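The long afternoon of the paper cups

At Larnudier they teach small robot arms to do small things, one try at a time. It takes a lot of tries.

Four in the afternoon and Nusrat Thambiah wants one more set before she eats. She has been saying that since lunch. There's a sandwich in her bag, she can describe it in detail.

The job sounds like nothing. Arm picks up a cup, arm puts the cup with another cup. Do it again. Every go gets saved, the joint positions and the video together, and later the whole pile is fed to a model that has to work out for itself what picking up a cup is. The target for this task is 1,000 good ones. Good meaning a person watched it back and kept it.

Larnudier is a small outfit, one long room, white tables, gray walls. September and the heating already ticking. The arms are printed plastic on hobby servos, the kind of hardware a student could put together over a holiday. Thambiah likes it that way. If the model only works on an expensive arm, she says, who is it for?

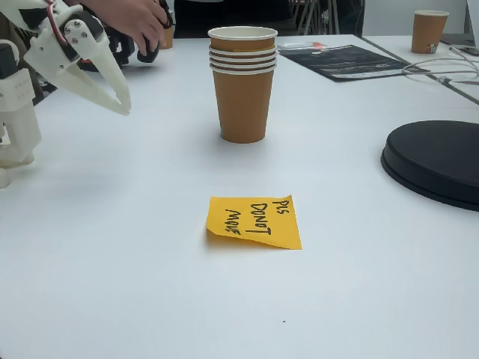
Nested cups at Larnudier, with a note for anyone passing.

The notes are Thambiah's. Black marker, yellow paper. PLS DONOT MOVE, and she knows about the missing space, thank you. Somebody from the next table tidied up once, early on, very kindly, and a whole block of episodes stopped matching the ones before it. They threw out 89. She still has the number ready.

So why not let things move? I asked, it seemed the obvious question. A home is messy. Cups go anywhere.

"They will move," she says. "When I move them."

That's the method, more or less. Hold the layout for a block, then change one thing on purpose and write it down. The cup a hand's width over. The other side of the lamp. Random is fine but it has to be your random, otherwise you can't tell later why the thing works in the morning and not after dinner.

Sunil Mridha does most of the driving. He came from Rivard, where he spent two years labeling pictures of crates, and he says this is better because at least his hands are busy. He works the arm through a second one, a leader arm, moving it himself while the first copies him. Watch him for ten minutes and you stop seeing him do it. Watch for an hour and your own fingers get tired.

What makes a bad example? He has a list. Pauses, for one. If he stops to think, the model learns to stop and think, except it doesn't think, it only stops. Going in too fast. Fixing a slip so neatly that nobody could see there was a slip. He'd rather keep a clumsy recovery than a lucky grab, becuase the arm is going to need recoveries.

Cups turn out harder than they look. Paper gives. Squeeze at the rim and the mouth goes oval, and then it won't go where it went a minute ago. They stick together. They're light enough that a cable brushing past will shift one. Mridha wanted to use hard plastic ones, for his nerves. Thambiah said no. 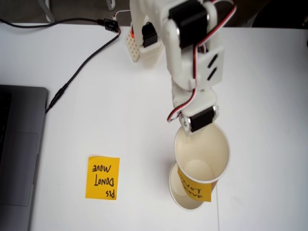
Counting what counts

The total on the whiteboard is 1,833, all tasks, kept ones only. It goes up slowly. Thambiah reviews in the evening at double speed with the sound of the servos turned off, and she is stricter than Mridha would like. They argue about it in a friendly way. He'll defend a take. She plays it again. Usually it goes.

Every block is 12 episodes, then a break. Servos get warm and so do people. The break was her rule after she noticed his last few takes were always the sloppy ones, and so were hers when she took a turn.

The cups aren't the only thing. There's a bowl task too, with the gripper swapped for a narrow paddle sort of tip, and what matters there is the path down into the bowl and how close the tip runs to the wall. Nothing to hold, nothing to drop. Mridha calls it the restful one. It still gets its yellow note.

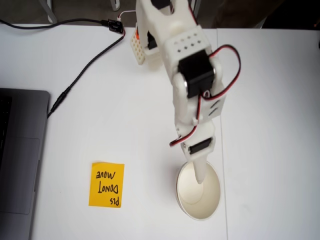
Who wants all this

Stelmakh, for a start, a kitchen supply company that would like an arm that can handle its paper goods and has been patient so far. And Gadar, a shared library where small labs put in what they record and take out what others have. Thambiah gives them everything, including the rejects, in a separate folder marked as such. Someone might want to study failure. She would have, at school.

She doesn't oversell it. The last model they trained got the cup most of the time on the table it knew and went to pieces on a different table. More tables, then. More light, more cups, other people's hands on the leader arm, because Mridha has a style and the model has picked it up, a little dip of the wrist right before the grab. He didn't know he did that. Now he can't stop noticing.

I had a go myself before leaving. Three tries, all slow. Thambiah watched them back with her chin in her hand and kept one, the second, where I missed the rim and came round agian from the side.

Then she asked Mridha to set up the next block, and went to find the sandwich.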